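Hjaltested Refill Station – Set-up Guide
Section 5: Preparing the table and placing the pouch

Read this section fully before you begin. It is written for the person who sets up the refill table in the morning and for the person who takes over later in the day. Filling of the dispensers is explained in Section 6.

What you need

– One table with a smooth, light top
– One shallow clear plastic box
– One refill pouch with spout and cap
– Two lint-free cloths
– Mild dish soap and warm water
– The paper log sheet from the back of this guide

5.1 Choosing the place for the table

1. Put the table on a level floor. Carpet is allowed, but a thick carpet can make the table lean a little. Press with your hand on each corner and check that nothing rocks.
2. Keep the table away from direct sun and from radiators. The pouch becomes soft when it is warm, and then it does not stand well.
3. Lead all cables on the floor away from the place where you will stand.

Note: If the table rocks, do not put folded paper under the leg. Paper becomes flat during the day. Use the rubber pads from the Zuditell accessory bag.

5.2 Cleaning the table top

1. Remove everything from the table.
2. Wipe the white surface with a cloth and soapy water. Begin at the far edge and work toward yourself.
3. Wipe the wooden edge with a cloth that is only damp. Wood should not stay wet.
4. Dry everything with the second cloth. Wait until the top is completely dry before you continue.

Caution: Do not use scouring powder. It leaves small scratches, and colored product stays in them.

5.3 Placing the box

1. Wash the clear box and dry it, also in the corners.
2. Look for cracks in the bottom. A box with a crack must be replaced, even when the crack is small.
3. Put the box on the left half of the table. The right half is kept free for the dispenser you are going to fill.
4. Leave a hand's width between the box and the edge of the table.

Note: The box has the function of a drip tray. It holds 200 ml without danger of spilling when you carry it. If there is more liquid than this in the box, empty it where it stands, with a sponge.

Left-handed users can mirror the arrangement. In this case please write it on the log sheet, so that the next person is not surprised.

5.4 Preparing the pouch

1. Take one pouch from the carton. Do not open a new carton before the old one is finished.
2. Check the date on the pouch. Products past the date go in the return bin.
3. Feel along the side seams with two fingers. The seams must be dry and smooth.
4. Check that the cap is tight. If the cap was opened before, write "opened" on a piece of tape and put the tape on the back.
5. Hold the pouch by the upper part and open the bottom fold with your thumb, until the base becomes round.
6. Tap the base gently on your palm two times. The content sinks down and the pouch gets a better stand.

Caution: Never squeeze a pouch to test if it is full. The cap can give way under pressure.

5.5 Standing the pouch up

1. Lower the pouch straight down at the box, with the base first.
2. Turn the printed front toward the working side, so that the name of the product can be read before every filling.
3. Let go slowly. If the pouch leans, lift it and repeat step 5 from 5.4.
4. Wait 2 minutes. A pouch that is still upright after this time will normally stay upright.

Note: Pouches that are less than half full do not stand safely alone. Use the Tistatis clip, or lay the pouch flat in the box with the spout pointing up.

5.6 If something is not right

The pouch falls forward: The bottom fold is not fully open. Open it again by hand.

The pouch slides: There is soap or water under it. Dry the base and the box.

There is liquid around the cap: Close the cap, wipe the pouch and watch it for 5 minutes. If liquid comes again, do not use the pouch.

The box moves when you touch it: The table top is still wet under the box. Lift, dry, and put it back.

5.7 Before you continue

Write your initials and the product name on the log sheet. Keep only one pouch on the table at a time – two open products beside each other is the most common reason for a wrong filling. Spare pouches stay in the carton, with the lid closed.

Questions and corrections to this section can be sent to Kirsten Vestergaard, Griltunano user documentation. Please give the section number.
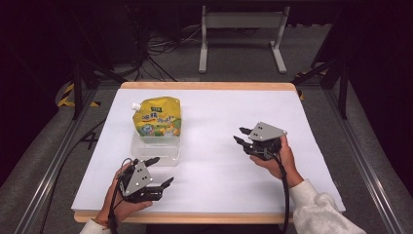 Fig. 5 – Pouch standing upright at the clear box, left half of the table.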